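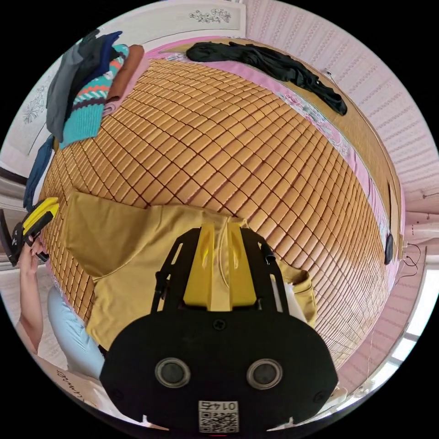 Prollcombe Civic Club: Campaign Desk

We're the part of the Civic Club that follows elections, and we love it. The Campaign Desk reads the filings, goes to the candidate nights, sits through the recounts and writes it all up in plain English so that people in Prollcombe and out along the Vundeck road can walk into the polling place knowing who is on the ballot and what those people have said they'll do.

The desk started in November, the year of the water district race, when two of us got tired of hearing that there was "nothing on the ballot this time." There were nine races! One of them was decided by 33 votes, and it set the water rates for every home in town. We wrote up all nine on a single sheet, made 100 copies at the library and ran out before lunch. The next sheet was longer, and then there was a website, and now there are enough of us that we have to book the big room.

Our editor is Seo-ah Yeo, who came to us from the county elections office and can explain a provisional ballot faster than most people can spell it. Kyung-hwa Woo runs the primary coverage and keeps the endorsement tracker, our most-read page by a mile. The tracker lists who has endorsed whom in every local and state race that touches our precincts, with the day it was announced and, when it happens, the day it was taken back. (It happens more than you'd think. The last county commission primary had three reversals, and one of them flipped again a week later.)

We don't endorse anybody ourselves. Members can knock on doors for whoever they like on their own time, and plenty do, for both parties and for a few independents, but they don't write about a race they're working on. That rule came in after the Bae campaign and it has held up well.

A few things we do every cycle:

The Sheet, our printed guide to every race. It went to 2447 households last time, and we still fold it by hand.

Candidate nights in the upstairs room at Nistitgate. Same questions for everyone, four minutes each, and there's a bell. Incumbents are invited first and challengers get the last word.

Count night, when we post precinct totals as they come in and stay until the last one is up. Bring a sweater.

New people are so welcome. You don't need to have written anything before, and you don't need to be old enough to vote either (two of our best note-takers are still in high school). If you can sit through a long meeting and get a quote right, we'd be thrilled to have you. Come to a candidate night and ask for Kyung-hwa, or leave your name at the Nistitgate front desk and Seo-ah will call you back.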